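Moving my savings, finally

I kept my savings at the same bank for years after I moved to Carnbridge. The nearest branch was two hours away and the interest was close to nothing, but switching felt like a chore, so I put it off until February.

The new account is with a small credit union that Myrtle Gallagher told me about. It wanted a minimum deposit of $300 and two forms of ID. I had $3188 in the old account and moved $3000 of it first, leaving the rest to cover a couple of automatic payments I had forgotten about. One was a magazine I thought I canceled when I lived in Naidu.

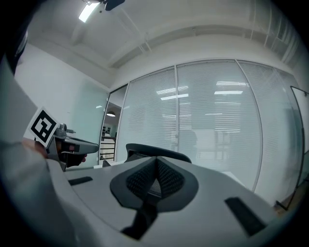 The transfer took four business days. I checked it more often than I needed to. The old bank also charges a closing fee if you do it by phone, so I wrote them a letter and the fee was dropped.

I now have a set amount going in every payday. It's small, and I don't miss it much. Sunita Hutchins asked me if I plan to put any of it into a certificate. Maybe in the fall, once the car is paid off. I still have to change the account number on my tax forms.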